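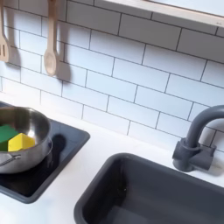 Grout gets dirty much faster than tile, and most people clean it in the wrong order. They spray everything, wipe the tile until it shines, and the lines between stay as they were. I do the lines first, when my arm is still fresh. In my own kitchen the grout was a pale cream when we moved in, and after two winters of frying it was three different colors. If you are choosing now, a thin dark gray line between white tiles, as even the toy kitchens have it, is much kinder to the person who cleans. It also gets grease, but you can leave it one week longer.

What I use: baking soda and a little warm water, mixed until it is like toothpaste. An old toothbrush is good for the corners, but for long lines I prefer a narrow stiff brush. Put the paste on, wait ten minutes, scrub along the line and rinse twice. Do not mix vinegar into it. It makes nice bubbles and then you have mostly salty water. Vinegar is also bad for cement grout when you use it often, and on marble it leaves dull spots which do not come out.

For the area behind the stove I wash the grease off before the paste, with dish soap and hot water. Let the wall cool down first. I clean it on Monday evening, when we eat something cold.

My neighbor Ratih Khoo asked me about sealing. Yes, seal it, but only when the grout is completely dry. I wait 24 hours with the window open. Put a few drops of water on the line - if they stay round, the old sealer is still working and you can keep your money. If they go in and the line becomes dark, it is time. Wipe the extra sealer from the tile before it dries, or you will have a cloudy film and a bad weekend.

Cracked grout is another job. Scratch out the loose part with a grout saw, vacuum the dust, press in new grout with your finger in a glove. Where the tile meets the countertop use silicone in a similar color, not grout, as this joint moves a little and grout will crack there again. I learned this after doing the same corner three times.

Next month I will write about wooden spoons and which oil to put on them.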